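Repair evenings in Kotus will return in September with longer hours

August 27, 2018

By Kenza Morsy

The free repair evenings in the Kotus district will start again in September, after a summer break of two months. The organisers said this week that each evening will be one hour longer than before, and that large household appliances will now be accepted if the owner books a place first.

The evenings are held in the former reading room of the Filali building, on the ground floor next to the post office. They began last year as a small meeting for people who wanted to mend clothes and lamps together. During the first season the visitors brought 1,789 objects to the tables. Most of them were kettles, toasters, radios, trousers and bicycles.

Montserrat Pastor, the coordinator, told this newspaper that the demand had grown faster than the team expected. "In spring we had to send people home at eight o'clock with their things still in the bag," she said. "It was not pleasant for them and it was not pleasant for us. With one hour more I hope it will be calmer."

The doors will open at half past five and close at nine. New visitors will be received until eight.

The biggest change concerns the appliances. Until June the rule was that a person must be able to carry the object alone and with one hand. This excluded microwave ovens, big food mixers, bread machines and heaters, and many residents asked for a different rule. The district office agreed in July to give money for two strong tables, a better set of meters and new sockets on the wall at the back of the room. The amount is 3,000 euros, and it must be spent before the end of the year.

Washing machines, refrigerators and televisions are still not accepted. Anything that works with gas is also refused.

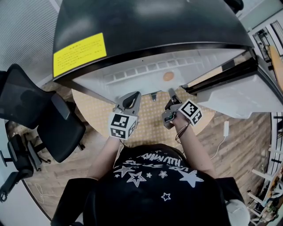 Photo: Kotus Repair Evenings

A booking is necessary for each large appliance. It can be made by telephone or at the desk of the Filali building, and the owner should give the name of the maker, the model number and a short explanation of the fault. Sipho Mofokeng, an electrician who has helped since the first evening, asks people to be exact in this explanation. "It does not work" is the sentence he reads most often, he said, and it does not help him to choose which tools he must bring.

He also asks owners to clean the appliance at home. Last winter the team lost much time with crumbs and old fat, and one evening a table could not be used until the next day.

As before, the owner must stay during the repair and must take part in it as much as possible. The organisers do not accept objects which are left at the door. Ms Pastor said that a few persons still understand the evenings as a free shop service, and that the helpers have to explain the idea again each time. Children may come with an adult, but they may not sit at the electrical tables.

The repair itself costs nothing. Spare parts are paid by the owner. For small parts such as fuses, plugs and screws there is a box on the counter where visitors can leave some coins. For other parts, the team writes down the number and the owner orders it and returns another evening. In the last season this second visit was often the problem, as many people did not come back. A list of names will now be kept and a helper will telephone after two weeks.

The sewing corner will continue with Mylene Enriquez, who had a tailor's workshop in the Midetti arcade until she retired. She will have four machines instead of two. Zips are still the work she is asked for most, and she would like to teach more people to change one without help. For this reason she will give a short lesson at six o'clock on the first evening of every month. Participants should bring an old pair of trousers and a zip of the correct length.

Bicycles will move outside to the covered yard when the weather allows it. The tyre pump that disappeared in May has been replaced by the bicycle shop Trorker, which also lends a stand. The organisers ask that bicycles are not left along the entrance of the post office. There were complaints about this in spring from customers with prams.

Not all the neighbours are happy with the later hour. Oratile Shezi, who lives on the first floor of the same building, said she supports the evenings and has had a radio mended there, but she is worried about voices in the yard after dark. She wrote to the district office in August and received the answer that the yard must be empty by half past eight. "If they keep to that, I have no reason to complain again," she said.

The office confirmed this rule. It also said that it will look at the situation again in winter, when the yard is not in use, and that the permission for the longer hours is given for one season only.

More helpers are needed, most of all for electrical work and for the reception desk. At the moment 32 people are on the list, but not all of them can come regularly. A person who wants to help with electrical repairs will first spend two evenings beside an experienced helper. For the reception desk no technical knowledge is asked, only patience and readable handwriting.

The team would also like to receive old tools in good condition, especially small screwdrivers, pliers and soldering irons. Broken appliances are not wanted as gifts, because the room has no place to keep them. These should be taken to the recycling yard behind the bus station, which accepts them without payment from residents of the district.

A leaflet with all the dates has been printed in 800 copies. It can be found at the post office, in the library and in the Midetti arcade. The booking desk in the Filali building is open in the mornings from nine to twelve, and for the first two evenings it is recommended to book early.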